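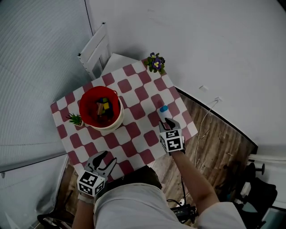

On Saturday I went to the open day at Stastura, who have the two floors above the old Tonetti showroom. They train robot arms to do small household jobs, and twice a year they let people in to see how it is done. I had booked the 15-minute slot and ended up staying for most of the morning.

There was less robot on show than I had expected. Most of the work at this stage is done by people holding a gripper in each hand and doing ordinary things at a table — picking up a bottle, putting toy blocks in a bucket. Each gripper sits on a white cube printed with black-and-white square markers, which the software uses to work out where the hand is. The recordings are then used to teach the arms.

Vinzenz Aigner ran our group. He told us they want 2,000 recordings for each task before they start training, and that a good day gives them a fraction of that. Tablecloths get changed often so the robot does not learn one pattern and get stuck on it. He was quite open about what goes wrong. Small bottles get knocked over, and blocks are harder to get out of a bucket than to put in.

We were each allowed to try. The grippers are heavier than they look and my wrists ached after eight goes. You also have to slow down a lot, and I kept wanting to use my fingers.

Upstairs they had one arm running on its own, clearing cups from a tray. It managed two and then stopped, and somebody had to restart it. Tea was in the kitchen at the back. The next open day is in August and you need to book through their site. Parking is easier on Steiner Road than at the front.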